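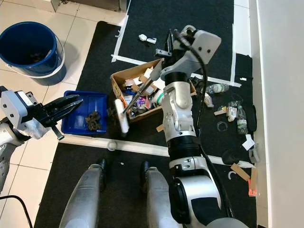 Wondarari clears its ground-floor store ahead of March deadline

The Wondarari community centre has begun clearing the ground-floor store at its Price building, with the work to be completed before the end of March. The room has been used for general storage and, according to the centre's management, had become difficult to clean and in places difficult to enter.

Under the plan issued to user groups, waste is to be sorted on site. Small items found loose on the floor, including wrappers, tins, bottles and scraps of card, are first placed in open cardboard boxes. Sweepings are collected separately with a dustpan and emptied into a bucket. The boxes are then checked by hand, so that recyclable materials can be taken out before the remainder is sent for disposal. The centre has set aside 390 pounds for disposal charges.

Groups that keep equipment in the store have been asked to label it by 9 in the morning on the first day of the main clearance. Unlabelled items will be held for 3 weeks and then removed.
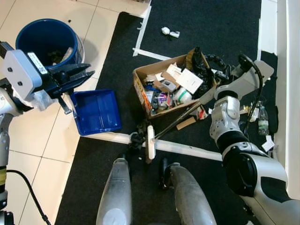 Kirsten McKinnon welcomed the clearance but asked that the boxes be emptied the same evening, as full ones had been left in the corridor after the previous exercise and had blocked the way to the side entrance. She also asked whether glass would be kept apart from the tins. The management replied that the corridor would be kept clear at all times and that a separate container for glass would be provided.

Responsibility for the floor itself rests with Hugo Leblanc, who has drawn up the cleaning order for the room. Tiled areas are to be swept first and the matting afterwards, working away from the walls.

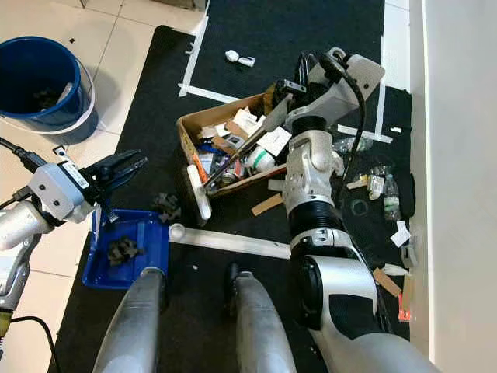 The order of work also covers the edges of the matting. Dirt tends to gather where the black mat meets the pale tiles, and this line is to be swept each time the room is used. Buckets should stand on the tiles, off the mat, and should be emptied before the room is locked.

A total of 133 items of stored equipment have so far been entered in the register. Enquiries about items not yet listed may be addressed to Tonantzin Arellano at the centre's office.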